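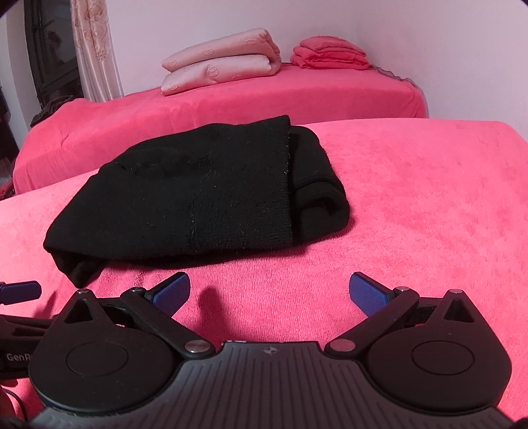 Folding and Storing Black Knits: Frequently Asked Questions
Holgate Laundry and Linen Help. Answers by Oranuch Saengthong.

Can I fold knits on the bed?
Yes. A bed is wide enough for most pieces and sits at a decent height. Smooth the cover first and keep the piece near the side you stand on.

Why does my black beanie pick up so much lint?
Dark yarn shows everything, and a plush cover sheds, especially when new. Wash the cover by itself once or twice before you lay dark clothes on it. Go over the knit with a lint roller when you have finished folding.

Do I fold or roll a ribbed piece?
Fold it. Lay it flat, bring the sides in along the ribs, then double it over once. Rolling is fine for a suitcase but stretches a cuff if it stays rolled for months.

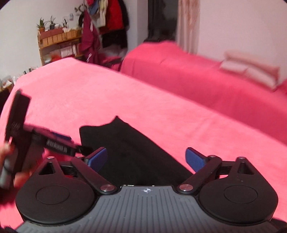 Black fabric on a pink bedspread, with creases still to be smoothed.

How do I get creases out before folding?
Use the flat of your hand and work from the middle toward the edges. Don't pull on the corners. If a crease stays, hang the piece in the bathroom while you shower and try again later. Most knits don't need an iron.

What about knitted bags?

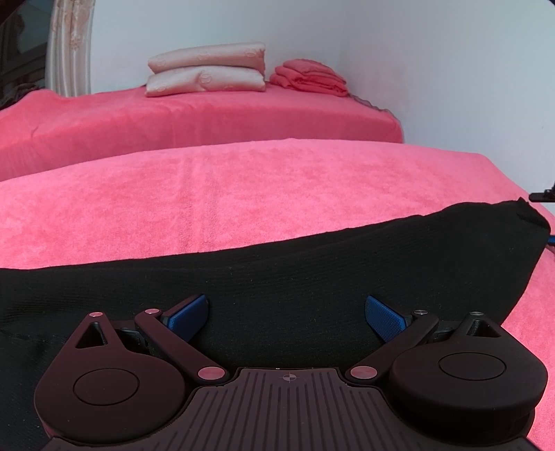

Knitted bags should be emptied and turned inside out before washing, then dried flat. Heavy contents stretch the knit lengthwise, so store the bag with nothing in it. Corners are the usual trouble spot. On a black bag with a fine vertical knit, a corner that has bunched up and crumpled is easy to miss against the dark fabric. Open it out with your fingers before you make the first fold.

Can I stack knits in a drawer?
Yes, up to six or so in a pile. Put the heavy ones at the bottom. We use the shallow Nakpan drawer boxes, but any box with a lid will do.

How often should I refold them?
Once a season is enough. We do ours in January.

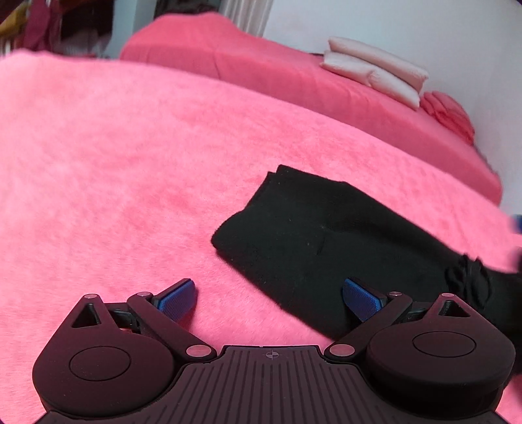 If you keep knits under the bed, check them more often. Dust gets in there even with a lid on, and black pieces will need the lint roller again.

Who do I ask about something not covered here?
Send a note to Yaa Agbeko through the contact form. Please include the fiber content from the care label.

Last updated Jan 26, 2020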